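Über uns

Hallo, wir sind Endum! Wir schreiben Software für zweiarmige Roboter, also alles zwischen Kamerabild und Motorbefehl: Wahrnehmung, Bahnplanung, Regelung und die Werkzeuge drumherum, die man erst vermisst, wenn nachts um zwei ein Log fehlt. Angefangen haben wir zu zweit mit einem Planer namens Belen, inzwischen sind wir 14 Leute, und Belen gibt's immer noch (zum Glück komplett neu geschrieben).

Am liebsten arbeiten wir mit Steckern, Ladegeräten und Kabeln.
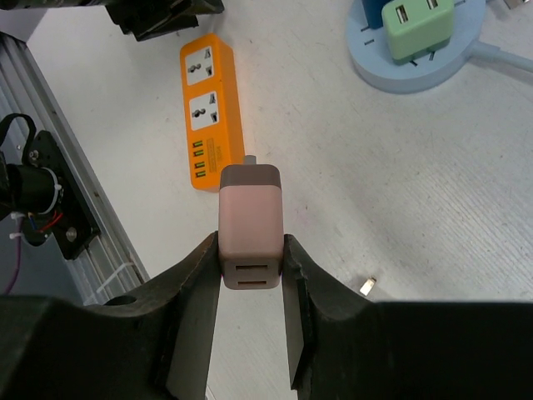
Unsere Greifregelung läuft mit 200 Hertz, und ich gebe zu, auf die bin ich ein bisschen stolz! Sie bekommt vom Planer nur grobe Ziele und kümmert sich selbst um die letzten Millimeter. Kabel sind trotzdem gemein, die liegen nie zweimal gleich.
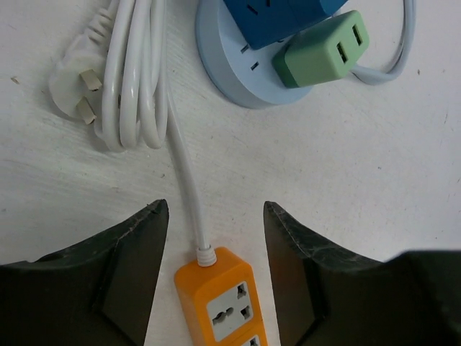
Deshalb steckt so viel Zeit in Afridi, unserem Werkzeug zum Abspielen und Vergleichen von Läufen. Jede Änderung an der Wahrnehmung muss da durch, gegen 824 gespeicherte Szenen, und wenn eine davon schlechter wird, wird eben nicht gemergt. Dasselbe gilt für die Abstimmung beider Arme, denn die sollen sich ja nicht in die Quere kommen. 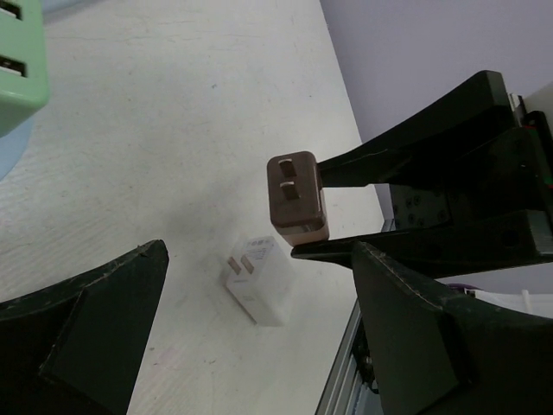

Faminetti: Uns hat vor allem überzeugt, dass wir im Planer nachlesen können, warum ein Arm wartet. Die Doku dürfte gern noch etwas dicker werden.

Ist notiert, an der Doku sitzen wir gerade! Wer mitschreiben will, ob Doku oder C++, meldet sich einfach über das Kontaktformular.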